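The Razor Subscription That Would Not Let Go

I signed up for the Onevis shaving box in May, mostly because a banner told me I was paying too much for blades. I was. I had been buying the same four-pack at the drugstore, the kind locked in a plastic case that needs a clerk with a key, and by the time the clerk arrived I usually had a beard.

The first box cost $2. It held a handle, a travel cap and a card welcoming me to the family. My own family has never sent me a card that thick.
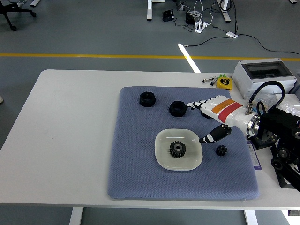

The second box cost $13, and so did the third. I don't shave that often. By late summer I had enough cartridges to groom a minor league baseball team, playoffs included, and I went looking for the cancel button.

Onevis doesn't have one. It has a "pause" button, which offers you a discount, then a different discount, then a beard oil. I took the beard oil. I'm not proud of it.

So I tried the competition. Skunero sells a single-blade safety razor and promises a shave like your grandfather's, and my grandfather went through life with tissue stuck to his chin, so I can confirm the claim. Prarkach is the budget choice: 10 blades in a paper sleeve, no app, no card, no family. The blades are fine. The handle is sold separately and was out of stock all the time I was shopping.

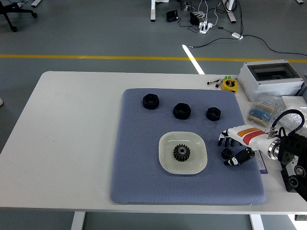
Three hexagonal nuts on a blue-gray mat.

Then there is Rácz, at the far end of the price list. The handle alone is $189 and comes with its own stand, so it can look down on the toothbrushes. I borrowed one for a week. It shaved me very well. It also made me nervous every time I carried it over the tile floor, and I'd rather not feel that way before coffee.

For now I'm working through the Onevis stockpile. If you want a trial box yourself, read the renewal date before you pick the handle color, and put it on your calendar. Mine renews again next week. I'm told there's a new scent of beard oil.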